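**Trumthorpe packing bench, wood-grain top**

The Trumthorpe is sold as a set: top, side rails and front beam. Load limit is 30 kg, spread evenly.
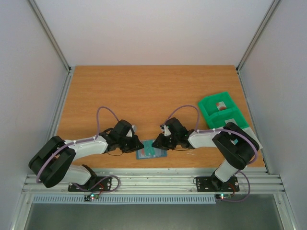

Orders ship from our Grisness warehouse in 2 cartons. Assembly takes 20 minutes with the hex key supplied. The grooved aluminum beam across the front accepts standard T-nuts, so base plates can be bolted on wherever you need them. The top wipes clean with a damp cloth.

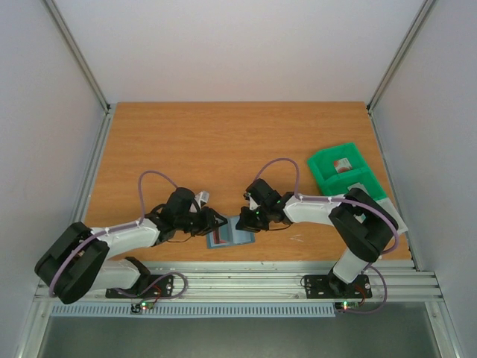

Do not use scouring pads or solvent on it. Replacement tops are listed under Ullon spares.

Price: 3,240, delivery included. Bins and trays sold separately.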